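サービスロボット安全運用論 第4回 配布資料
「人のいる部屋で腕を動かすときの作法」
担当:Mared Gape

前回の宿題について

リスクアセスメント表の提出、ありがとうございました。危害のひどさの欄が全行「軽微」の班がありました。気持ちはわかりますが、全行「軽微」の表は表である必要がありません。来週までに書き直してください。書き方は前回資料の2節です。

1. 規格の読み方

産業用ロボットならISO 10218、協働運転ならISO/TS 15066、生活支援ロボットならISO 13482。名前は覚えなくてかまいませんが、自分の機械がどれに当たるのかは答えられるようにしてください。研究室の双腕機はたいてい、どれにもきれいには収まりません。収まらないから適用外、と考える人が毎年います。リスクアセスメントの義務感だけは適用外になりません。

規格の本文は図書館の端末で読めます。読むと眠くなりますが、用語の定義だけは起きているうちに読むこと。「非常停止」と「保護停止」を混同したまま議論を始めると、演習の時間が終わります。

・非常停止:人が意図して押す。復帰も人が意図して行う。
・保護停止:安全機能が働いて止まる。条件によっては自動復帰もありうる。
・プログラムの一時停止:上のどちらでもない。画面のボタンで止めて「止まっています」と言う人には近づかないこと。

2. Domstead演習室の運用規則(抜粋)

2-1 動作開始の前に声を出す。「動かします」でよい。英語でもポーランド語でもよいが、聞こえる声で。
2-2 非常停止ボタンは操作者の手の届く位置に置く。机の引き出しは手の届く位置に含めない。
2-3 手先の速度上限は、遠隔操作の練習中は毎秒300ミリとする。上限を変えたときは記録簿に書く。
2-4 可動範囲の外周に余裕をとり、その中に椅子を置かない。椅子があると人は座る。
2-5 床の配線は通路を横切らせない。やむをえないときは固定し、上からカバーをかける。
2-6 把持したまま離席しない。
2-7 食品を扱ったあとは指先と手首を清掃する。食品の容器は食品専用とし、ねじを入れない。

2-7は去年の4月に追加されました。経緯は聞かないでください。Wilczyńska先生のコーヒーに関係があります。

3. 「作業に必要なもの」と「そこにあるもの」

Ruggiero方式の点検表では、作業域のものを二つの欄に分けて書きます。左が作業に必要なもの、右がただそこにあるもの。右の欄が左より長くなるのが普通で、それ自体は叱られることではありません。問題は、右の欄のものが右の欄に書かれないまま腕の届くところに残ることです。紙袋の持ち手、布の端、電源コードの輪。どれも指先に引っかかるために設計されたかのような形をしています。

硬いものについては皆さんよく気をつけます。ぶつかると音がして、恥ずかしいからです。柔らかいものと細長いものは音がしません。布を巻き込んだ指は、力覚センサの値がしばらく穏やかなままのことがあります。しきい値を上げて解決した、という報告書は受け取りません。

人も右の欄に書きます。名前は要りません。位置と、どちらを向いているかを書いてください。背中を向けている人、画面に集中している人は、2-1の声が届いたかどうかを確認するまで「いる」と数えます。返事は「はい」に限ります。「んー」は返事ではありません。
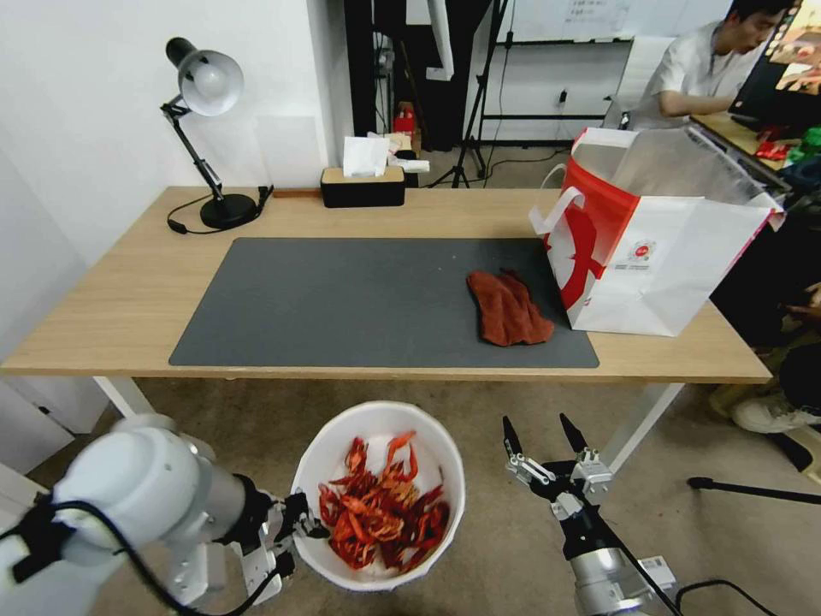 点検表を書く時間は、慣れれば長くかかりません。昨年度の受講者の記録では最長が485秒で、その班は途中で右の欄の分類について哲学的な対立に入っていました。点検は分類学ではないので、迷ったら右に書いて先へ進んでください。

4. 片腕が持ち、片腕が空いているとき

双腕機で忘れられやすいのは、空いているほうの腕です。操作者の注意は、何かを持っている腕に集まります。空いた腕は開いた指を上に向けたまま、次の指令を忠実に待っています。忠実さは美徳ですが、左右を取り違えた指令にも忠実です。

Ornell社製の練習機では、使わない腕を待機姿勢に固定してから作業を始めます。両腕を使う課題では固定できないので、代わりに次のことを守ります。

・腕を切り替えるたびに、口で「右」「左」と言う。
・容器を縁でつかむときは、持ち上げる前に中身の重さと偏りを見積もる。乾物は軽いが、こぼれると広がる。
・指先の尖ったグリッパは、人のいる側に向けて待機させない。

Plolierの操作画面では左右の表示が操作者から見た向きではなく、機体から見た向きになっています。向かい合って立つと逆になります。この説明を読んで「わかった」と思った人ほど、初回に間違えます。

5. 次回まで

演習室の作業域を一つ選び、二欄の点検表を作成。A4で1枚、裏面は使わないこと。右の欄が空白のものは再提出とします。

小テストの平均は68点でした。「非常停止と保護停止の違い」の正答が少なかったので、1節をもう一度読んでください。

改訂:2020年5月10日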